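Arbeit und Automatisierung — Begleittext zur vierten Sitzung
Thema: Wenn der Greifer den Teller belegt. Der Fall Bundow

Lernziele
Nach der Sitzung sollen Sie erklären können, welche Tätigkeiten in einer Großküche sich leicht an eine Maschine übergeben lassen und welche bei den Menschen bleiben. Bitte bringen Sie Ihre Notizen zur Definition von „Aufgabe“ und „Stelle“ mit.

1. Ausgangslage
Die Betriebskantine Bundow gibt an einem normalen Dienstag 1.000 Mahlzeiten aus. Zu jeder Mahlzeit gehört ein Gebäckstück oder ein Stück Obst, das bisher von Hand auf den Teller gelegt wurde. Diese Arbeit gilt als einfach, aber sie ist ermüdend für Schultern und Handgelenke. In der Firma Kettunen, die den Versuch technisch begleitet, spricht man von „Auflegen“, die Küche selbst sagt „Bestücken“. Wir benutzen im Kurs das zweite Wort.

2. Was die Maschine können muss
Ein weicher Gegenstand ist für einen Greifer schwieriger als ein harter. Ist die Kraft zu groß, wird er gedrückt; ist sie zu klein, rutscht er weg. Dazu kommt der Teller mit seinem Rand, über den die Finger hinwegkommen müssen, ohne anzustoßen.

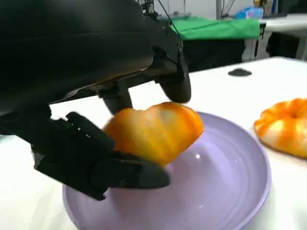 Lesezeit: 3 Minuten

Man achte auf die Lage der Finger. Der untere Backen liegt an der Unterseite des orange-gelben Stücks und befindet sich nur knapp über dem Teller. Für das Ablegen bleibt also wenig Platz. Ein Mensch löst dieses Problem ohne Nachdenken, weil er die Hand leicht dreht. Bei der Maschine muss jemand diese Bewegung vorher festlegen oder vormachen.

3. Was sich für die Beschäftigten ändert
In Bundow wurde keine Stelle gestrichen, jedoch hat sich der Inhalt der Stellen verschoben. Drei Veränderungen wurden in den Gesprächen oft genannt:
— Der Arbeitstakt kommt jetzt von der Anlage. Eine kurze Pause zwischendurch muss man anmelden.
— Es gibt eine neue Aufgabe, das Nachlegen und Beobachten. Sie ist körperlich leichter, verlangt aber dauernde Aufmerksamkeit.
— Wer eine Störung beheben darf, wird höher eingruppiert. Die Schulung dafür umfasst 264 Minuten und findet in der Arbeitszeit statt.
Der dritte Punkt hat im Team Streit verursacht, denn die Teilzeitkräfte vom Spätdienst wurden zuerst nicht eingeladen. Seit April gibt es einen zweiten Termin.

4. Begriffe
Bestücken: Auflegen einzelner Speisen auf das Geschirr.
Restarbeit: Tätigkeiten, die nach der Automatisierung übrig bleiben und oft nicht in der Stellenbeschreibung stehen.

5. Aufgabe zur nächsten Sitzung
Lesen Sie den Bericht Astalik, Abschnitt 2, und notieren Sie auf einer halben Seite, welche Restarbeit dort erwähnt wird. Abgabe bis 18 Uhr am Vortag im Kursordner.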